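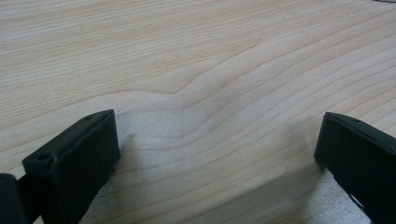
Budget thread for next year's data collection equipment. A few people asked how we plan it, so I'm writing it down while the spreadsheet is open.

We have 2 hand-held grippers now. The plan is 7 by June. That means buying 5, and the grippers are the easy part.

Fingers first. They wear out or crack and then a whole session stops. We had one spare pair last year and it went in the first month. This time I'm budgeting 12 spare pairs across the 7 units. If there are leftovers, fine.

Screws too. Joyce Mugo keeps a bag of them in her desk and I would like that to become a line item.

Cameras. We got quotes from Galtell and Oseck. Galtell is cheaper per unit, but the mount is sold separately and so is the cable. Once you add both back in, the gap is small. Oseck ships in two weeks. Galtell wouldn't give me a date in writing.

I'm leaning Oseck. Ayana Belay disagrees and wants one of each for a trial first. She is probably right, and it costs us a month.

Storage was the line I got wrong last time. I planned for the drives we needed to record on and forgot the second copy. We borrowed drives from another group all spring. The second copy is in the budget now, same size as the first.

Tables. We use plain wood tops and want more of the same. Kgomotso Magagula asked for different surfaces as well so the recordings aren't all on one kind of table. Secondhand is fine for those. I put in $300 for the lot.

Things I took out: the rolling cases from Pultano (nice, too expensive, we carry everything in plastic bins anyway) and a second label printer.

Things I was told to put back in: batteries. Gladys Gachanja went through the draft and found I had chargers for 7 units and batteries for 2.

Still open: whether we pay for the Odera repair plan. It covers parts but you mail the unit in and wait. Jabari Kaijage does most of our repairs at the bench now, usually the same day. I'd sooner spend that money on his hours.

Draft goes in at noon tomorrow. If you've bought from Oseck and had to return something, please reply and tell me how long it took.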